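Cómo preparar la demostración del brazo en la jornada de puertas abiertas

Guía para quien atienda el puesto de Rorkik el martes. La demostración se hace en el simulador Kultel, proyectado en la pantalla de la sala 2. Cada pase dura 13 minutos y admite 19 visitantes.

1. Encienda el equipo y abra Kultel antes de que entre el grupo.
2. Cargue la escena "Gradilla" y espere a que aparezca el brazo completo.
3. Baje la velocidad al mínimo. Con la velocidad normal el público no distingue el agarre.
4. Inicie el ciclo y use la pausa cuando el tubo esté suspendido.

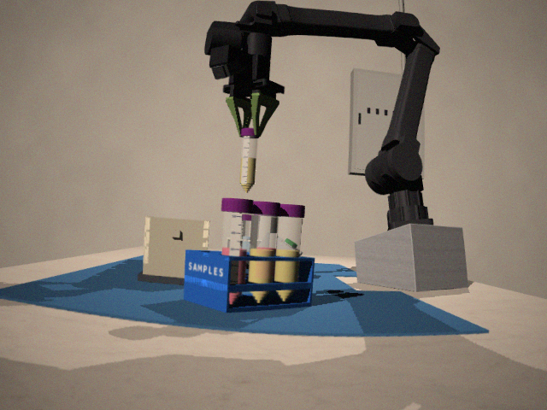

El brazo sujeta un tubo con tapón morado sobre la gradilla azul.

Durante la pausa, explique que la pinza trabaja con el tubo en vertical y la punta hacia abajo. Si preguntan por el contenido, diga que son líquidos simulados. Después cambie de cámara con la tecla C y acerque la vista a los dedos verdes.

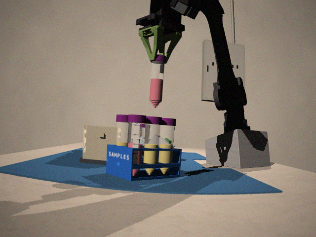

Cuadernos Sasirik, n.º 13, pág. 19

En la vista cercana se aprecia que los dedos se cierran a la altura del tapón. Deje que un visitante elija el momento de reanudar el ciclo.

Si el programa se bloquea, cierre la escena sin guardar y vuelva al paso 2. El registro admite 800 líneas; bórrelo entre un pase y otro. Al terminar, acompañe al grupo al puesto de Görtz, al fondo del pasillo.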